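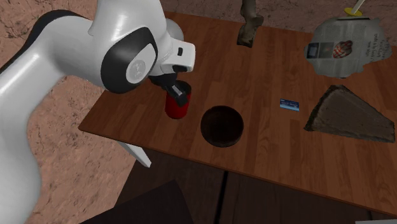
식탁 치우는 팔, 지하 공방에서 만들기

공동 작업실 머버그(Murberg)는 인쇄소가 쓰던 건물 지하에 있다. 계단을 내려가면 왼쪽이 목공, 오른쪽이 전자와 로봇 자리다. 칸막이 대신 공구장을 세워 구역을 나눴는데, 목공 쪽에서 집진기를 돌리면 로봇 쪽에서는 대화가 어렵다. 그래서 이곳 로봇 모임은 저녁 일곱 시 이후에 모인다. 회원은 모두 29명이고 이 가운데 로봇 작업대를 쓰는 사람은 여섯이다.

여섯 사람이 지난해 12월부터 붙들고 있는 일은 식탁 정리다. 밥을 먹고 난 식탁에서 컵을 집어 옮기고, 접시를 한쪽에 모으고, 남은 물건은 건드리지 않는 것. 프로젝트 이름은 '케이나인(Canine)'으로, 물건을 물어 온다는 뜻에서 붙였다. 처음에는 집게 부분만 부르던 이름이었는데 지금은 팔과 소프트웨어까지 통틀어 그렇게 부른다.

팔은 중고로 샀다. 연구용으로 쓰이다 나온 물건이라 외관은 깨끗했지만 딸려 온 집게가 없었다. 관절 일곱 개 가운데 하나에서 저속으로 움직일 때 소리가 났고, 판매자도 그 점을 알려 주었다. 회원들은 값을 깎는 조건으로 그대로 가져왔다. 소리는 지금도 난다. 위치 오차를 재 보니 작업에 지장이 없는 수준이어서 분해하지 않기로 했다.

작업대부터 다시 짰다

팔을 들여놓고 가장 먼저 한 일은 받침 공사였다. 원래 있던 작업대에 볼트로 고정해 보니 팔이 급하게 멈출 때마다 상판이 흔들렸다. 흔들림은 화면에서는 잘 보이지 않는데 집게 끝에서는 손가락 한 마디만큼 커져 있었다. 목공 회원의 도움으로 각재를 잘라 다리를 보강했고, 그래도 모자라 팔을 상판에서 떼어 철제 기둥에 따로 세웠다. 기둥 아래에는 콘크리트 블록을 얹었다. 무게를 재지는 않았지만 두 사람이 들다가 한 번 내려놓고 쉬어야 하는 정도다.

기둥과 식탁을 분리하자 다른 문제가 생겼다. 누가 식탁에 기대기만 해도 팔과 식탁의 거리가 바뀌었다. 지금은 바닥에 테이프로 식탁 다리 자리를 표시해 두고, 작업을 시작하기 전에 맞춘다. 테이프는 벌써 두 번 갈았다.

전원은 작업실 공용 회로에서 따로 뺐다. 목공 쪽 테이블톱이 켜지는 순간 제어기가 꺼진 일이 있어서다. 비상 정지 단추는 하나를 작업대 앞에, 하나를 기둥 뒤에 달았다. 뒤쪽 단추는 설계에 없던 것인데, 케이블을 정리하던 회원이 앞으로 돌아 나올 길이 없다는 것을 알고 추가했다.

집게는 손가락부터

집게 몸체는 부품 업체 리야나게(Liyanage)에서 구입한 구동부를 썼고 손가락은 직접 만들었다. 평행으로 벌어지고 닫히는 두 손가락 방식이다. 회원들은 세 손가락짜리도 검토했다. 둥근 물건을 감싸는 데는 세 손가락이 편하지만 컵의 테두리를 잡는 데는 두 손가락이 낫다고 판단했다. 한 손가락이 컵 안쪽으로 들어가고 다른 손가락이 바깥 벽을 누른다. 이렇게 잡으면 컵의 굵기를 몰라도 되고, 필요한 정보는 테두리의 위치와 높이뿐이다.

단점도 분명하다. 내용물이 남아 있으면 손가락이 젖는다. 벽이 얇은 종이컵은 눌려서 찌그러진다. 유리컵은 미끄러진다. 첫 손가락은 출력물 그대로여서 플라스틱 컵에서도 미끄러졌고, 두 번째부터는 안쪽 면에 얇은 실리콘을 붙였다. 접착제가 잘 붙지 않아 홈을 파고 실리콘을 끼워 넣는 방식으로 바꾼 것이 지금의 손가락이다. 여기까지 오는 데 14쌍을 출력했다. 실패한 것들은 과자 통에 모아 작업대 밑에 두었다. 새 회원이 오면 그 통을 먼저 꺼내 보여 준다.

손가락 끝의 모양도 여러 번 바뀌었다. 끝이 뭉툭하면 컵 안으로 들어가다가 테두리를 친다. 너무 가늘면 닫을 때 휜다. 현재 버전은 끝으로 갈수록 얇아지다가 마지막 부분만 둥글게 깎았다. 출력 방향은 눕혀서 한다. 세워서 출력한 것은 층 사이가 벌어져 부러졌다.

화면 안의 식탁

실물 팔을 매일 돌릴 수는 없다. 작업실이 문을 여는 시간이 정해져 있고, 팔이 움직이는 동안에는 두 사람이 옆에 있어야 한다는 규칙도 있다. 그래서 동작 대부분은 시뮬레이터 플로벨(Flovell)에서 먼저 짠다. 집에 있는 컴퓨터로 각자 돌려 보고, 모이는 날에 쓸 만한 것만 실물에 올린다.

가상 식탁은 나뭇결 상판에 흰 다리로 만들었다. 빨간 컵이 기본 과제다. 색이 튀어서 인식이 쉽고, 원통이라 방향을 따질 필요가 없다. 컵 주위에는 방해물을 늘어놓는다. 파란 카드, 구겨진 신문지, 초콜릿 케이크 한 조각 같은 것들이다. 카드는 너무 얇아서 깊이 정보로는 상판과 구별이 되지 않는다. 신문지는 모양이 불규칙해서 어디까지가 물건인지 경계를 잡기 어렵다. 케이크는 접시에 담겨 있지 않으면 집지 않는다는 규칙을 시험하는 용도다.

식탁 주변 바닥은 갈라진 흙 같은 무늬로 깔았다. 실제 부엌에 그런 바닥은 없다. 배경을 일부러 낯설게 바꾸어도 컵을 찾는지 보려는 것이고, 장면을 불러올 때마다 바닥과 조명이 바뀌도록 해 두었다. 물건의 종류와 자리도 섞는다. 회원 한 명이 만든 물건 목록에는 48가지가 올라 있는데, 돌덩이처럼 식탁에 올라올 일이 드문 것도 들어 있다. 목록을 만든 회원은 아이가 둘 있는 집에서는 무엇이든 식탁에 올라온다고 했다.

시뮬레이터를 쓰면서 가장 오래 걸린 부분은 마찰 값이었다. 기본값으로 두면 컵이 손가락에 풀로 붙인 것처럼 따라온다. 낮추면 잡자마자 빠진다. 회원들은 실리콘 조각에 컵을 대고 저울로 당겨 미끄러지기 시작하는 힘을 쟀다. 손으로 하는 측정이라 값이 들쭉날쭉했다. 결국 하나의 값을 정하는 대신 범위를 정하고, 그 안에서 장면마다 다른 값을 쓰게 했다. 그렇게 바꾼 뒤로 화면에서는 성공률이 떨어졌고 실물에서는 올라갔다.

컵을 잡는 순서

동작은 크게 네 단계다. 먼저 카메라가 위에서 컵 입구의 원을 찾는다. 다음으로 집게가 입구 위로 가서 멈춘다. 여기서 손가락을 어느 방향으로 둘지 정하는데, 옆에 다른 물건이 있으면 바깥쪽 손가락이 그것을 밀지 않는 각도를 고른다. 그다음 내려가서 손가락을 닫고, 마지막으로 수직으로 들어 올린다.

각도를 고르는 계산이 생각보다 까다로웠다. 컵 옆에 움푹한 그릇이 있으면 프로그램은 그릇 안쪽을 빈 공간으로 보고 손가락을 그쪽으로 내리려 했다. 그릇의 테두리 높이를 무시한 탓이다. 색이 어두운 그릇이면 더 심했다. 깊이 카메라가 검은 표면을 잘 읽지 못해 구멍처럼 나온다. 지금은 값이 비는 영역을 전부 장애물로 취급한다. 이렇게 하면 잡을 수 있는 컵도 포기하는 경우가 생기는데, 회원들은 그쪽을 택했다.

닫는 힘은 세 단계로 나누었다. 손가락이 벽에 닿았다고 판단되면 가장 약한 힘으로 조금 들어 본다. 미끄러지면 내려놓고 한 단계 올린다. 세 번째에도 안 되면 포기하고 다음 물건으로 간다. 처음에는 포기라는 선택지가 없었다. 팔이 물기 묻은 컵 하나를 붙들고 같은 동작을 되풀이하는 것을 모두가 지켜보다가 정지 단추를 누른 날에 넣었다.

실물에서 걸린 것들

현재 기준 시험은 200회 반복이다. 빨간 플라스틱 컵 하나를 식탁의 정해진 구역 안에 놓고, 들어서 옆 바구니에 넣으면 성공으로 친다. 사람이 매번 컵을 다시 놓아야 해서 며칠 저녁에 나누어 한다. 기록은 공책에 손으로 적는다. 자동으로 적는 프로그램도 있었지만 컵이 바구니 테두리에 걸친 것을 성공으로 세고 있었다.

실패는 대체로 비슷한 자리에서 나온다. 식탁의 먼 쪽 모서리가 그렇다. 팔을 거의 다 뻗으면 집게가 기울어 손가락이 컵 안으로 똑바로 들어가지 못한다. 식탁을 당기면 해결되지만 그러면 가까운 쪽이 너무 좁아진다. 기둥을 높이는 안과 손목 각도를 바꾸는 안이 있고, 둘 다 해 보지 않았다.

조명도 문제다. 지하라 형광등만 쓰는데, 광택이 있는 컵은 옆면에 밝은 줄이 생긴다. 초기 프로그램은 그 줄을 컵의 가장자리로 오해했다. 등 하나에 트레이싱지를 씌우자 줄이 흐려졌다. 한동안은 그것으로 충분했다. 봄에 작업실이 등을 LED로 교체하면서 값을 다시 맞춰야 했다.

케이블은 세 번 끊어졌다. 집게로 가는 선이 손목 관절을 따라 감기다가 당겨진 것이다. 선을 여유 있게 늘어뜨리면 식탁 위의 물건을 쓸고 지나간다. 지금은 나선형 튜브에 넣어 팔 바깥쪽으로 고정하고, 손목이 한 방향으로 계속 돌지 않도록 소프트웨어에서 범위를 막았다. 보기에는 지저분하지만 그 뒤로는 끊어지지 않았다.

비용과 시간

회원들은 총비용을 정확히 계산해 두지 않았다. 팔을 산 돈은 여섯 사람이 나누어 냈고, 소모품은 쓰는 사람이 낸다. 팔을 뺀 나머지 가운데 가장 비싼 것은 집게 구동부, 그다음이 깊이 카메라다. 출력 재료는 얼마 되지 않는다. 콘크리트 블록은 건물 뒤에 있던 것을 허락을 받고 썼다.

집에서 비슷한 것을 해 보려는 사람에게 이들은 팔보다 받침을 먼저 정하라고 말한다. 바닥이 마루인 집에서는 기둥을 세울 자리부터 찾기 어렵다. 한 회원은 집에서 작은 팔로 같은 프로그램을 돌리는데, 책상 클램프가 헐거워져 매번 기준점을 다시 잡는다고 한다. 들 수 있는 무게도 빈 컵 정도다. 그래도 인식과 각도 계산은 그 작은 팔에서 대부분 확인할 수 있었다.

다음 과제는 접시다. 컵과 달리 접시는 식탁에 붙어 있다시피 해서 손가락이 들어갈 틈이 없다. 가장자리까지 밀어낸 뒤에 잡는 방법을 플로벨에서 시험하고 있다. 아직은 밀다가 떨어뜨리는 일이 많다. 실물 시험은 멜라민 접시로 할 예정이고, 바닥에 깔 매트는 이미 주문했다.

머버그의 로봇 작업대는 회원이 아니어도 견학할 수 있다. 저녁 일곱 시 이후, 팔이 움직이는 동안에는 바닥의 노란 선 안쪽으로 들어갈 수 없다.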